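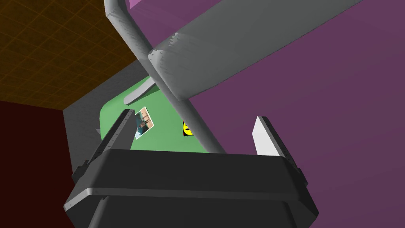

Why do people give up on learning to bake bread at home? Mostly they picked too hard a loaf to start with, and then had to eat it.

Morning everyone, thanks for getting up. I know it's the first slot and the coffee has only just come out. I've got 25 minutes, so if I start rambling about rye, somebody wave.

(Check the mic works at the back. Water is on the left.)

I'll start with my own worst loaf. I'd been given a jar of starter called Sulis – the person who passed it on had named it and I didn't dare change it – and I'd read far too much. So my very first bread was a sourdough with a lot of water in it and seeds all over the top. It took me two days. It came out the shape of a dinner plate and about as easy to cut as one. I ate it, because I'd told the whole street I was baking, and I didn't bake again for months!

(Pause here. People usually have one of their own. Take two or three if they shout out, then move on.)

What got me back was a plain white tin loaf. Flour, water, salt, a sachet of dried yeast. It was October, the kitchen was chilly and the dough took ages, but it came up in the end and it made proper toast. I was so pleased I took a slice round to next door, buttered.

So the first half of this talk is the tin loaf, and I'm not going to be sorry about that. The Randthorpe evening class, which I've been running for a while now, begins with it every term. We don't touch sourdough until week six. I get grumbles in week two, when someone has seen a lovely open crumb online and wants to know when we're doing holes. Week six, I say. Have some toast.

Flour. Strong white, whatever the shop has. I've used dear flour and cheap flour in the same week and my family couldn't tell me which was which. Spend the money later, when you're on wholemeal or rye and the taste of the grain comes through more.

Water. Tap. Barely warm. If it feels hot on your wrist it's too hot.

Salt. Please weigh it. A teaspoon in your house and a teaspoon in mine are different animals, and I've had a loaf with no salt in it at all. It looks wonderful and tastes of envelope.

(Hand round the two doughs now, the stiff one first. Tea towels are in the blue bag. Remind them not to put the lids back on tight.)

Have a squeeze while I talk. The stiff one is what most beginners make, as they get frightened when it sticks and keep throwing flour at it. I did that for a year. The softer one has the same flour in it and a splash more water, that's the only difference, and it will give you a much nicer crumb. If it sticks to you, wet your hands and leave it alone for ten minutes. Walk off. Put a wash on. It'll be easier when you come back.

Rising times! I get asked about these more than anything else. Recipes say an hour, and the recipe has never been in your kitchen. Mine was tested by somebody with the heating on. Look at the dough and see how big it's got. A straight-sided jug helps, with a bit of tape where you started.

Now a small moan about ovens. My old one ran cold for years and I blamed the yeast, the flour and at one point the weather. Then I bought an oven thermometer for a few quid and found out. If your loaves are always pale and a bit damp in the middle, try that before you change anything else.

(If running late, skip the next bit and go to freezing.)

Shaping. I was taught on a weekend at Skirnville, in a village hall with a very slippery floor, and we shaped dough all afternoon until our arms ached. The tip I took home was to use the side of your hand and drag the dough towards you, so that the skin tightens on top. I'll do one now. The camera at the side should pick it up on the big screen, but come forward if you like, there's room.

Freezing. Slice first, then freeze. I forgot once and had to go at a loaf with a bread knife and my full body weight before school.

Last thing before questions – keep a notebook. Mine's a tatty one with dough on the cover, and I write down the flour, the water, how long it sat and whether anyone finished it. I'm past 100 loaves in this one.

Leaflets with the tin loaf recipe are on the table by the door, one each please until everyone's had theirs. Right, who's still got the soft dough?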